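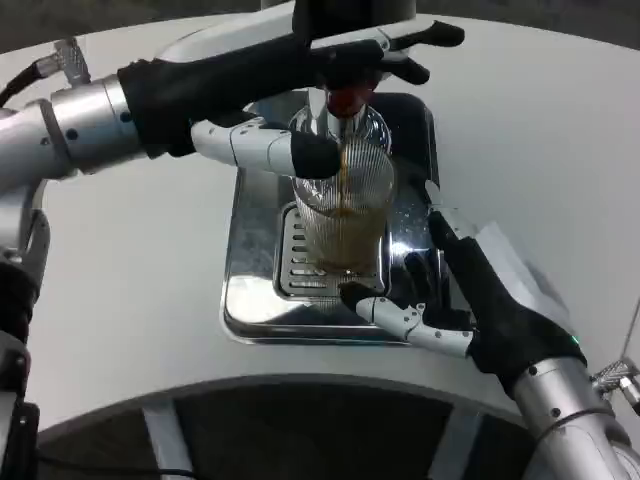

Descaling your Vulora

I do mine every 2 months, but then the water in Stokside is dreadful (I can hear the kettle crunching!).

1. Switch off and let it cool for 20 minutes.
2. Empty the tank, take the filter out and put it somewhere you'll find it again.
3. Tip in one sachet, fill to the line and give it a stir.
4. Run half through, wait, then run the rest.
5. Rinse with two full tanks of fresh water.

Caution: no vinegar, please – it ruins the seals.

Note: the filter goes back in last.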